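Palomino Guest House, end-of-season room inspection
Thu 19 June
Scope: upper floor, Rooms 14 and 15, linen store, shared landing

Status codes: OK / MONITOR / ACTION. Items marked ACTION are to be closed before the room is released for booking.

1. Entry and egress

1.1 Door closer, Room 14. OK. Latches from fully open and from a hand's width.
1.2 Door closer, Room 15. ACTION. Stops short of the latch. Adjusted in April and has drifted again. Replace the arm, do not readjust.
1.3 Evacuation plan on back of door. MONITOR. Room 15 plan still shows the old linen store door. Text is legible.
1.4 Landing clear of stored items. ACTION. Folded cot and two boxes of Stullia bulbs left against the handrail.

2. Detection and alarm

2.1 Smoke alarms, both rooms. OK. Tested by button, sounder heard on ground floor with doors shut.
2.2 Carbon monoxide alarm, landing. MONITOR. Unit is within date but mounted behind the curtain return. Move to the opposite wall.
2.3 Extinguisher, landing, tag 744. OK. Gauge in green, pin and seal present.

3. Electrical

3.1 Outlets. OK. No scorching, no loose plates.
3.2 Bedside lamps. ACTION, Room 15. Cord is pinched under the bed leg. Outer jacket flattened, conductor not exposed. Withdraw lamp.
3.3 Keletti panel heaters. OK. Clearance to bedding is above the house minimum. Thermostat on the Room 14 unit is stiff.

4. Windows

4.1 Opening limiters. OK in Room 14. Room 15 left sash limiter has one screw missing. ACTION.
4.2 Blind cords. OK. Cleats fitted and cords tied off.

5. Beds and textiles

5.1 Frames and slats. OK. Center leg in Room 14 tightened during inspection.
5.2 Mattress seams. OK. No staining, no sign of insects at piping or labels.

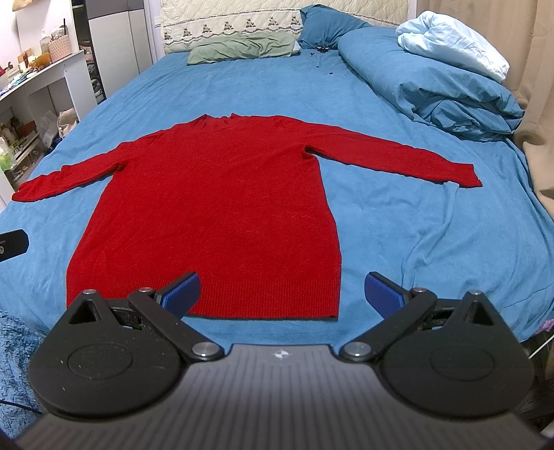 5.3 Spare blankets. MONITOR. Care labels missing on two. Keep out of the dryer until fiber content is known.
5.4 Linen store shelving. ACTION. Top shelf is loaded over the Closar bracket rating. Move the quilts down and keep the top shelf for pillows.

6. Follow-up

Recheck 1.2, 3.2 and 4.1 together. Room 15 stays off the booking sheet until all three are signed. Room 14 may be released.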